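The Rodix Mini has landed, and after a month of living with it I'm rather fond of the little thing. Setting it up took 9 minutes, biscuit included.
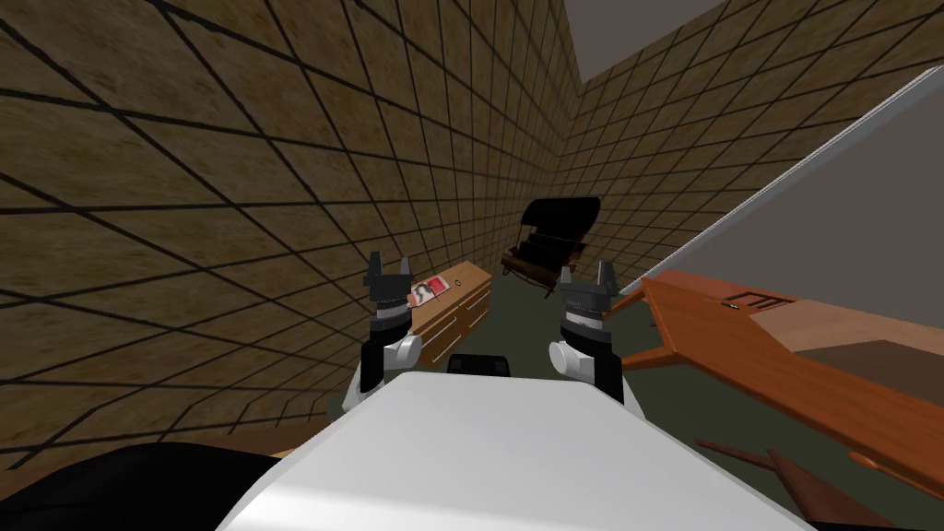
Shehu wrote in to say the older Rodix has richer bass, and that's fair, though I never play mine loud.

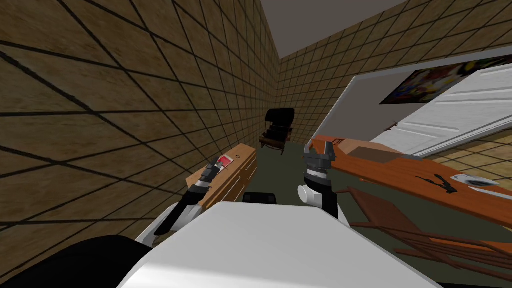 It also hears me much better over the kettle, bless it.
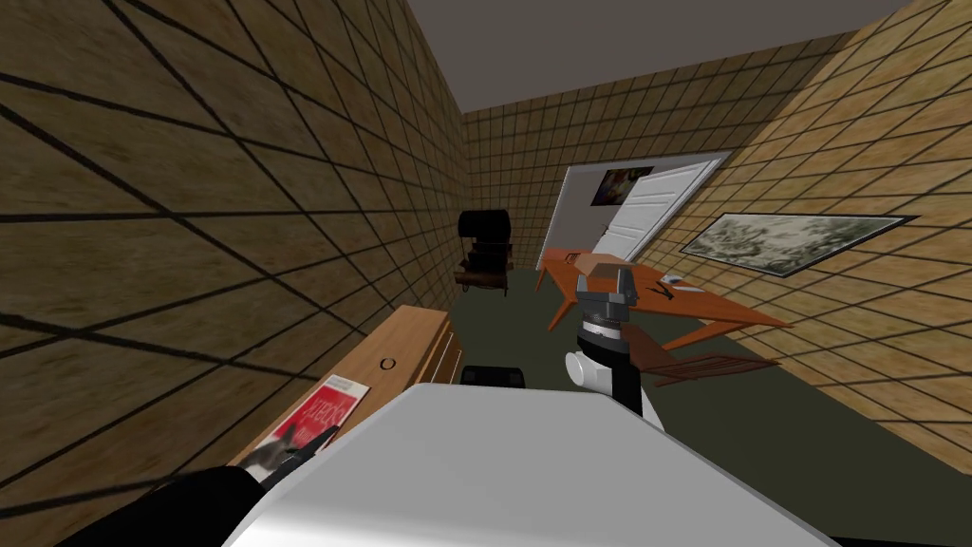
Timers and radio are where it shines. I'd keep any speaker out of a far corner, like the spot where the black chair sits left of the door, as voices get muddled there. Rornero has it for 2198 kroner, cable in the box. 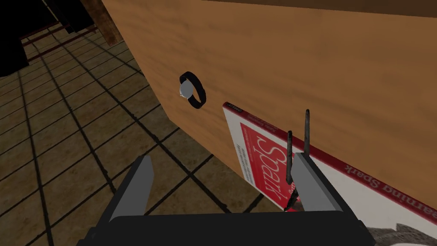

*Black ring handle on a wood-grain panel.*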